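The orange cushions stay
September 27, 2022

So I finally gave in and did the cushions. If you've been reading for a while you know I have been threatening to do something with the sofa corner ever since we moved, and every time I sat down to do it I ended up just sitting down. Twelve cushions lived on that thing at one point. Twelve! You had to dig yourself a spot to watch TV, and whoever got there first threw half of them on the floor, where the dust is.

What got me moving was the fabric. I had a long piece of black cotton with white leaves on it (or scallops, my sister-in-law swears they're scallops and we've agreed to stop discussing it) that I bought from Mohmand when they were clearing out their remnants. I think it was meant for curtains. It sat in the hall closet in a bag and every time I went for the vacuum it fell on my foot. I always liked it, I just didn't have a window that could take it. Then one night in September I draped it over the seat to see how it looked with the orange and I didn't want to take it off again.

I went back and forth on the orange for ages. Plain orange is a lot. I tried a mustard cover from Okard first and it looked like mashed squash, so back it went. The black and white calms the orange down, or maybe the orange wakes up the black and white, I can't tell which. Either way I like walking in on it now.

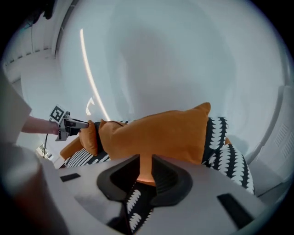
Mixing sizes helped more than I expected. My first try was every cushion the same size in a row, orange, pattern, orange, pattern, and it looked like the waiting room at a dentist. Putting a small one in front of a big one fixed that right away. I also quit trying to make both ends match. One end gets more pattern, the other end gets more orange, and if somebody moves them it doesn't look wrong, it just looks different. That's really what I was after, because they get moved constantly. We have people who hug a cushion while they watch a movie. I am one of them.

A word about inserts, since I know I'll get asked. I used to buy whatever was cheapest and they went flat as pancakes by the end of summer. This time I got the Nendex ones, a size up from the covers, and stuffed them in. It's a wrestling match and I did say some words. Fold the insert in half like a taco, push it all the way to the back of the cover, then let go and poke the corners out with your fingers. If one corner still droops I take a handful of filling out of an old dead cushion and jam it in there. I keep one dead cushion around just for parts.

I left a couple of the old inserts in, though, the squashy ones. Those are the ones you want behind your neck.

The covers all come off, and that was my one hard rule. The old set was sewn shut, so when grape juice happened, it happened for good. I wash these cold, inside out, zipped up, and hang them over the shower rod. The pattern I was nervous about, black and white in the same wash, you can guess what I was picturing. I washed a scrap with an old white sock seven times before I cut anything. The sock is still a white sock. Well, as white as it ever was.

One thing I'd do over: zippers. I had a bag of dark ones in the sewing box and I was too cheap to go buy orange, so dark zippers is what I've got. I figured I'd always turn that side down. I don't. Half the time the zipper ends up facing the room and after a couple of weeks I stopped seeing it. My mother sees it.

As for arranging them, I've tried the karate chop thing where you whack the top so it makes two ears. Mine do it by themselves if anybody has been leaning there, so I don't bother. I pick each one up by a corner, shake it, and set it down on its bottom edge against the back of the sofa. Takes a minute before bed. In the late afternoon the sun gets onto the wall behind there and the whole corner goes warm and I feel extremely smug.
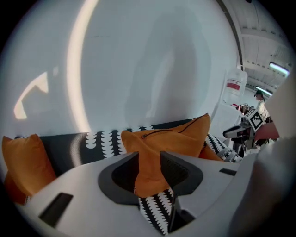
What it cost me

I promised somebody in the comments I'd add it up, so I did. The inserts, the orange fabric, thread, the remnant and the return shipping on the squash cover came to $236, which stung a bit. The inserts were the biggest chunk. I got the orange through Godineo and paid for 8 yards when I could have managed with less, so there's a good bit folded up in the closet, in the very same bag that used to fall on my foot.

I'm thinking of piping next. Or a footstool. The leftover orange would cover a footstool.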